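4.2 Handling of patterned backgrounds in the wrist view
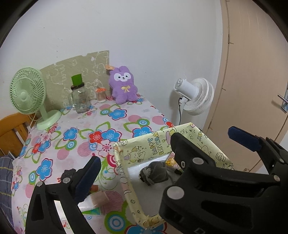
Figure 6. Wrist view with both hand-held grippers at a tray on a printed tablecloth.

The segmentation stage described in Section 3 was tuned on plain work surfaces. On these, the boundary of the target can be found from colour and edge strength alone, and the grasp planner receives a clean mask in almost every cycle. Household surfaces are less forgiving. The tablecloth in Figure 6 carries large printed blossoms and ring motifs with strong closed outlines, and the walls of the tray are covered in line drawings and lettering. Both produce contours that the detector scores as highly as those of real objects. The gray fabric pouch inside the tray has much weaker internal texture than its surroundings and was ranked low by the original saliency term.

Two changes were made. First, the saliency term was replaced by a support test. A candidate region is kept only if its boundary agrees with a step in the depth estimate over a set fraction of its length. Printed shapes fail this test as they lie in the plane of the cloth. The depth estimate comes from the motion of the wrist camera over a short window of frames, so no extra sensor is needed. The window length was set to nine frames. Longer windows gave smoother depth but delayed the mask enough to disturb the approach phase.

Second, containers are now treated as regions with an interior. When a closed rim is found, the planner fits a floor plane inside it and repeats the support test relative to that plane. Without this step the tray and its contents were often merged into one object, and the planner proposed grasps across the full width of the tray. The rim model assumes straight walls. Where paper lining is crumpled or folded over at the corners, the fitted rim is rounded off and the corner pixels are left unassigned. Grasps whose approach line crosses unassigned pixels are given a cost of 35 in the units of Equation 7. They are not removed outright.

The fingers themselves also need care. Either gripper may cover part of the container, and the nearer one takes up a large share of the view. A fixed mask is not enough, as the linkages change shape with the opening width. We therefore render the finger outline from the joint reading and widen it by 19 pixels before it is subtracted. The margin was chosen by hand on the Jatier recordings and kept unchanged for the Valtus set. Dark objects close to the fingertips remain a source of error, as a region that touches the widened outline is dropped until the next window.

Both changes run in the perception node and leave the message format as it was, so the Grindix controller did not have to be altered. The added time per cycle is 9 ms on the bench computer, most of it spent in the plane fit. Transparent packaging is not dealt with at this stage. Clear film gives unstable depth steps, and such items pass or fail the support test depending on the viewing angle. They are discussed with the other failure cases in Section 5.3.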